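Subject: Re: [terrace-ops] Table clearing units, shift pattern after the changeover

Replying inline to the message from the Dultden site, then some notes on our own numbers, as several people asked for them off list.

> We are four weeks from going live with the Odoi units on the outdoor
> seating and I still don't have a clear idea of what the closing shift
> looks like afterward. The supplier plan says clearing hours drop and
> "guest contact" hours go up. My clearing staff have asked me three times
> what guest contact means and I don't have an answer I would sign.

We had the same phrase in our plan. We struck it out and replaced it with a task list. The people on the terrace at Gravbridge now do the following on a normal late shift:

- check tables the unit has marked as done, and wipe again where needed
- clear anything the unit refuses (glass with liquid above half, open umbrellas in the way, tables with bags on them)
- reset chairs to the floor plan
- swap cloths and rinse tanks on the units
- take orders and answer questions, when there is time

The last line is what the supplier means by guest contact. In our logs it takes up less of the shift than the first two. I would not promise anyone a hosting job on the basis of the supplier plan. Write the task list first, let the staff correct it, and publish that.

> Second question is the trigger. Do your units decide by themselves when a
> table is ready for clearing, or does a person send them?

A person sends them. The software supports both. We ran automatic dispatch in April and turned it off. The units treat a table with no seated guest for a set interval as free, and people who go inside to pay or to use the restroom come back to find their coffee gone. The complaint goes to whoever is standing nearest, so the clearer ends up apologizing for a decision made by the scheduler. With manual dispatch the clearer taps the table on the handset and the unit goes. It costs a few seconds per table. Staff prefer it by a wide margin, and I have not found a reason to argue.

If your contract counts automatic dispatch toward the acceptance test, get that clause changed before you go live. Ours did, and it took a letter to Steseso to have it removed.

> Third, what happens with people who are on clearing contracts only? Two of
> mine have been told by the agency that their hours are "under review".

Our position, for what it is worth to you:

1. No contract was changed during the trial period.
2. Clearing-only contracts were moved to a combined grade at the end of it. Pay went up one step. Hours stayed the same.
3. Agency cover for peak evenings was cut, and that is where the saving is. There is no other saving of any size.

I would ask the agency to put "under review" in writing with a date. Our agency withdrew the wording when asked. The people affected by point 3 were not on our payroll, and they did lose shifts. I don't think we should leave that out when we report on this.

> Last one. The supplier quotes 96 percent of tables cleared without help.
> Is that what you see?

No. The figure is correct for their definition and not useful for staffing. "Cleared without help" means the unit finished its program without raising an assist call. It does not mean the table was fit for the next guest. A unit can remove the cups, run the wipe pattern, report the table as done, and leave a folded napkin on the edge or a film of cleaner on the top.

We sampled 560 tables over one month. Each was marked done by the unit and then looked at by a person before being seated again. The person recorded one of three results: fit, needs a wipe, or needs clearing. 19 percent came back as "needs a wipe". 4 percent came back as "needs clearing". The rest were fit.

Some remarks on method, so you can repeat it:

- The checker was the clearer on shift, using a paper sheet. We tried the handset for this and the extra taps made people skip tables.
- We did not sample in rain.
- "Needs a wipe" is a judgment. Two people will differ on a pale tabletop in low sun, where dried streaks show strongly from one side and disappear from the other. We told checkers to look from the seat. That made the results more consistent between people.
- Tables against the facade and tables on the open paving were recorded separately.

On that last split, the tables near the glass did worse. The wipe results are the same in both zones. The difference is all in navigation: the units slow down or stop near reflective panes, take a second approach, and sometimes start the wipe pattern from a poor angle so that the far side of the top is missed. Film on the lower panes helped. We have it on one section only, and the budget for the rest is not approved.

Now the part that was not in your message but which I would have wanted to know at your stage.

The work that grew the most is chair position. The units plan their path from a floor map, and a chair pulled out at an angle can close a lane. Before the changeover, a clearer walked around it. Now the same chair produces a stopped unit, a handset alert, and a walk to the table. On a mixed terrace the problem is worse because the unit does not read all chairs equally well. Solid molded shells are detected early. Perforated mesh and open frames are detected late, thin splayed legs latest of all, and the unit keeps a wider margin once it has been surprised by one.
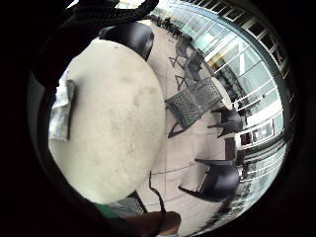 With seating spread like that over square paving, we use the tile joints as the reference. The floor plan gives each table a position in tiles counted from the facade, and staff reset chairs to the joint. No tape and no painted marks, which the landlord would not have allowed in any case. A new person learns it in one shift. It does mean bending and lifting that was not in the old job, and we had two reports of back strain in the first month. We have since changed the routine: chairs are reset as tables turn over, never as one pass at the end, and the heavier tables are not moved by one person.

Please put chair resetting in your risk assessment. Ours listed collision, battery handling, and slipping on rinse water. It did not list the manual work that the machine creates, and the form has no heading for it, so it is easy to miss.

Other items in short form:

Cloths. The units want a dry cloth for the second pass. If the person swapping cloths is also taking orders, the swap is late and the streak rate goes up. We assign it by name on the shift sheet. This alone moved our results more than the last software update.

Alerts. Default volume on the handset is too high and every unit alerts every handset. Split the terrace into zones and send alerts to one handset per zone. Before we did that, the clearers described the evening as being called by a machine from all sides, and I think that is a fair description of what the log shows.

Pace. The dashboard ranks staff by response time to alerts. We switched the ranking off and restricted the raw data to fault analysis. This was agreed in writing with the staff representatives before the trial ended. A slow response usually means the person was serving someone. If you leave the ranking on, people will leave a guest to answer a robot, and your figures will look excellent.

Pairing. New staff spend their first two late shifts with someone who worked the terrace before the units came. The old knowledge is still needed: which tables wobble, where the wind takes napkins, which doors get opened by people carrying trays. None of it is on the map.

Training time. The supplier course is half a day and covers start, stop, dock, and tank change. It does not cover recovering a unit that has lost its position among occupied tables, which is the situation staff worry about most. We added a practice hour on the terrace before opening, with chairs placed badly on purpose. Pay for that hour. It was missing from our first plan and the staff noticed.

On headcount, the late shift has the same number of regular staff as before. Walking distance per person is lower, by the handset records, although those do not count steps taken without the handset. Interruptions are higher. Two people asked to move to the kitchen and one has since asked to move back. I would not draw a conclusion from three people.

I can send the sampling sheet, the task list and the wording of the data agreement as plain text. The floor plan I would have to clear with the landlord first, as it shows the service doors.

One question back to the list: has any site run the units with a mixed cup stock — paper and ceramic on the same table? Ours grips either one reliably, but when both are present it takes the paper cup with the ceramic settings about as often as not, and somebody then has to mop. Steseso says the fix is in the next release. I would like to hear from a site that already has it before we schedule the update.

Terrace operations, Gravbridge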